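Call for Contributors: Album Reviews and Scene Reports

Skikatari is an independent online publication covering heavy and experimental music. The editorial office invites applications from writers who wish to join its reviews section on a freelance basis. Applications are open as of 01/02/2021 and will be read in the order received.

About the publication

Skikatari publishes album reviews, interviews and reports from local scenes. The archive holds 2,166 reviews, of which 262 cover demos and self-released recordings. The publication accepts no payment from labels or artists in exchange for coverage, and contributors are expected to observe the same rule.

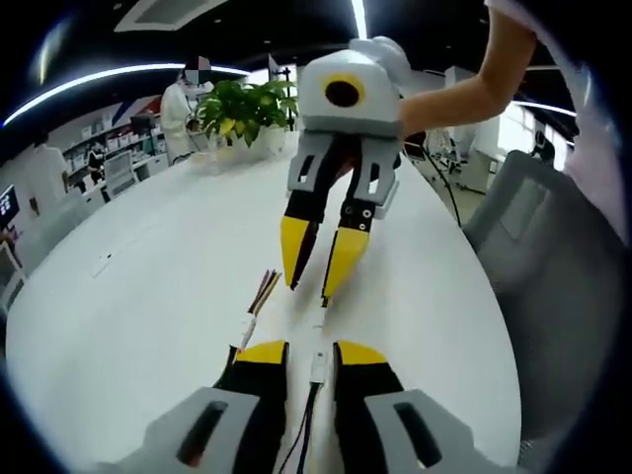
Open positions

The office seeks nine contributors in the following areas:

Death metal and grindcore
Doom, sludge and drone
Black metal, with particular interest in releases from Central and Eastern Europe
Noise and industrial
Reissues and archival releases

Applicants may name up to two areas. Those who write in a second language are welcome to apply, although all published copy is in English.

Duties

Contributors submit two album reviews per month. A standard review is about 1,000 words – short notices for the Uris column may be considerably shorter. Each review must be based on at least three complete listens and must state the format in which the album was heard. Quoted lyrics must be checked against the printed or official text.

Contributors also take part in the year-end list. Ballots are signed and published in full.

Promotional copies are distributed through the Fillow mailing list. They are for the use of the assigned reviewer only and may not be shared, uploaded or resold. A breach of this rule ends the assignment.

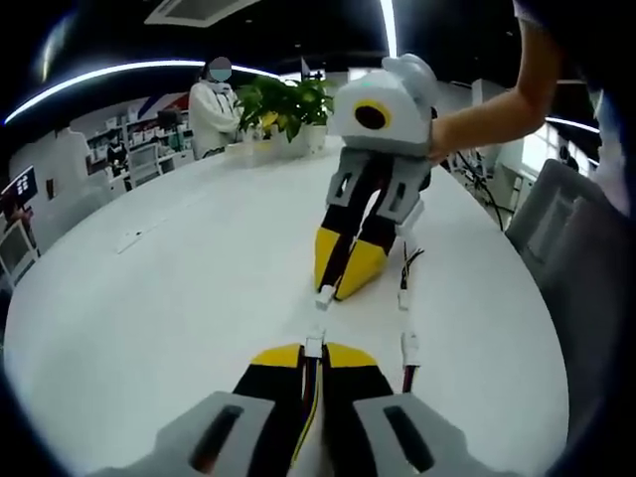 Payment and terms

Reviews are paid at a flat rate, set out in the contributor agreement and settled at the end of each month. Copyright remains with the writer. Skikatari holds exclusive online rights for 90 days and non-exclusive rights after that. The first term runs through the end of August and may be renewed by agreement of both parties.

How to apply

Please send the following in a single document:

A short letter stating your preferred area or areas
Two writing samples, published or unpublished, at least one of them a review of a full-length album
A list of five recent releases you would propose to cover

Applications should be addressed to Grażyna Krawczyk, Reviews Editor, through the contact form, with the word "Alvarado" in the subject line. Shortlisted applicants will be assigned one trial review, paid at the standard rate whether or not it is published.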